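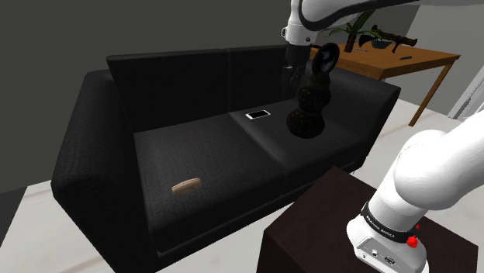

Mylene Pangilinan asked us why anyone would pay for a tidying service that takes longer than doing it yourself, and whether the people testing it would be allowed to say so. They would. Please do.

Tustel is looking for 24 people to review Dillik, a software kit that is meant to teach a robot arm to clear things off a sofa. The makers claim it copes with any household clutter. We have read that sort of claim before and would like it checked by people with nothing to sell.

You will work through simulated clearing runs on your own computer, marking where the arm picks well and where you would have sent it back to the shop.

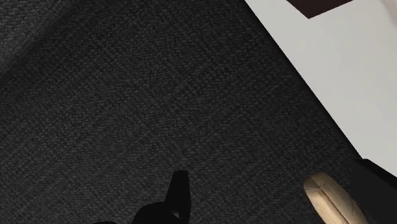
Small things left on dark upholstery are where we expect most arguments, so we want reviewers who are happy to argue. No technical background needed. If you work for a robot firm, or hope to, this isn't for you.

The fee is £750, paid whether your verdict is kind or rude. Dillik's makers see the report when everyone else does.

Write to Ama Bawa at Tustel by 05/09/2019, telling us in a few lines about a gadget that let you down. No CVs.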